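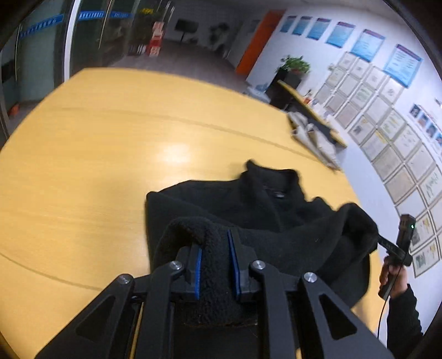
Garment Care and Folding Room: Photo Gallery
Ollutgate Textile Reuse Center
Page updated 6/18/20

The Garment Care and Folding Room occupies the ground floor of the Ollutgate Textile Reuse Center. Clothing received from the collection points at Grekia and Seol is sorted, inspected, folded and packed in this room before it is sent to partner shops. The gallery is intended for schools, donor organizations and members of the public who wish to learn how outerwear and knitwear are handled at the Center.

Fleece at the folding table

Black fleece garment with an upright collar, spread loosely on a yellow wood-grain table. The collar is open and a small dark label is visible inside the neck.

Fleece is among the most common materials received by the Center between October and March. Of the 931 garments processed in the most recent intake period, 98 were fleece jackets or pullovers.

Notes on the handling of fleece

Garments are laid out with the collar pointing away from the folder. The shoulders are opened first, and the body of the garment is then drawn flat from the hem. Thick fabric tends to gather in ridges, which are smoothed outward from the center.

Sleeves are folded across the back at the shoulder seam. The lower half is brought up to meet the collar, and the collar is left standing. Pressing it flat leaves a crease that is difficult to remove from a deep pile.

Zippers, where present, are closed before folding. Lint is removed with a dry brush. Steam is not used on fleece at any stage.

The neck label is checked for size and fiber content. Where a label is missing or can no longer be read, the garment is measured across the chest and a paper tag is attached.

Packing and storage

Folded fleece is stacked no more than 3 high on open shelving. Cartons for the Jallia shop hold about 100 mixed garments each, with heavier items placed at the bottom. Dark and light colors are packed separately, as loose fibers transfer easily during transport.

Visiting the room

Group visits are available by prior arrangement with the front office. Visitors are asked to leave bags and coats in the entrance hall and to remain clear of the folding tables while work is in progress. Garments for donation should be handed in at the reception desk and should be clean and dry on arrival.

Use of photographs

Photographs in this gallery may be reproduced for educational purposes, provided that the Ollutgate Textile Reuse Center is credited. Requests for larger files should be made in writing to the front office and should state the intended use.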